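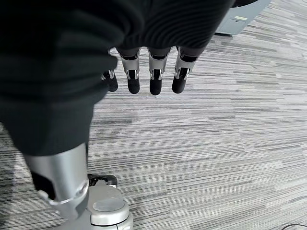
Handout 5: Converting Dates Between Calendars

Scope
These notes cover conversion by day number. Tables of festivals and local holidays are left to the next handout.

1. Day numbers
A day number is a plain count of days from a fixed starting day. To convert a date from calendar A to calendar B, turn the A date into a day number, then turn that number into a B date. With 8 calendars this needs 16 routines, two for each. Direct conversion between every pair would need 56.

2. Rule-based and table-based calendars
The Gregorian calendar is rule-based. A year is a leap year if it divides by 4, except that century years must also divide by 400. Month lengths are fixed apart from February.
Some other calendars set month lengths by observation or by published almanac. For these the program must hold a table, one row per year, and must refuse any date outside it. The course library, Dastero, holds 200 rows for its table-based calendar and returns error 101 for anything earlier or later. Do not extend the table by guesswork. 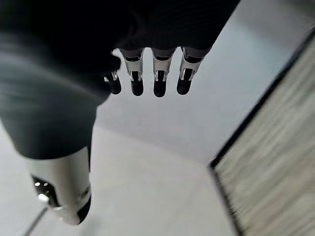
Fig. 1. Four fingers of a robotic hand, from above.

3. Common faults
Off by one: the starting day is counted as day 0 in one routine and day 1 in the other. Jititz counts from 1, so subtract 1 before passing its output to Dastero.
Time zone: a time stamp of 11 pm in one place may fall on the next date elsewhere. Fix the zone first, then convert.
Year boundary: where the new year falls in mid-April, one year overlaps two Gregorian years. Adding a fixed number to the year is wrong for part of it.

4. Exercise
Write both routines for the Zanthorpe calendar (rules on the course page). Convert every day in the test file to a day number and back. Any mismatch is a fault. Submit the code and the list of mismatches by the end of September.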